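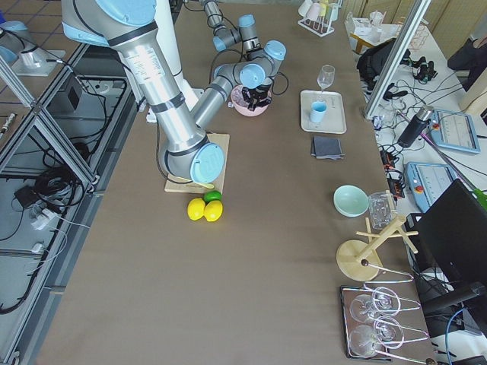 Kuvport Ice Cream Maker, 2 Quart

Small batch machine with its own compressor. No bowl to freeze the night before. Pour the base in, pick a setting, walk away.

In stock. Ships from our Detthorpe warehouse. Orders placed by June 28, 2024 get the recipe booklet free, after that it's a separate add-on.

What it does
Ice cream, gelato, sorbet, frozen yogurt. Also a chill-only setting for custard bases, handy if you're impatient like us. Makes up to 2 quarts a batch but stop pouring well short of the rim, the base climbs as it churns and you'll be wiping the lid.

Settings
Soft, medium, firm, plus manual. Medium suits most custard bases. Firm for sorbet. Manual is just a timer, and the paddle keeps turning till it runs out or the motor senses the mix is too stiff.

In the box
Machine
Removable bowl with handle
Churning paddle
Lid with pour-in hatch
Measuring cup and spatula
Quick start card (full manual is a download, link at the bottom of the page)

Specs
Capacity: 2 quarts
Weight: 11 kg boxed
Power: 112 watts
Cord: short. Plan on being near an outlet – an extension cord isn't recomended
Finish: brushed steel, or white (white back in July)

Before first use
Stand it upright overnight, especially if the box came on its side. Wash the bowl, paddle and lid in warm soapy water. Bowl is hand wash only. Paddle and lid can go top rack.

Tips from the test kitchen
Jagadeesh Kurup ran most of our batches. His notes, tidied up a bit:
Chill the base first even though you don't strictly have to. Smoother result.
Nuts, cookie bits, chocolate – last few minutes, through the hatch.
Alcohol goes in at the very end and not much of it, or it wont set.
Second batch straight after the first is fine. Rinse and dry the bowl in between.

Noise
Asked a lot. Louder than a fridge, quieter than a blender. Fine in the next room with the door shut.

Goes with
Clirnari storage tubs, set of four, lids included
Chowdary vanilla paste, small jar
Spare paddle (same part for steel and white)

Returns
Unused, in the original box, within 11 days of delivery. Faulty machines are a different thing, email us first and don't post it back. Alfie Heywood handles parts and repairs, put the serial number in the subject line please. It's on the sticker underneath.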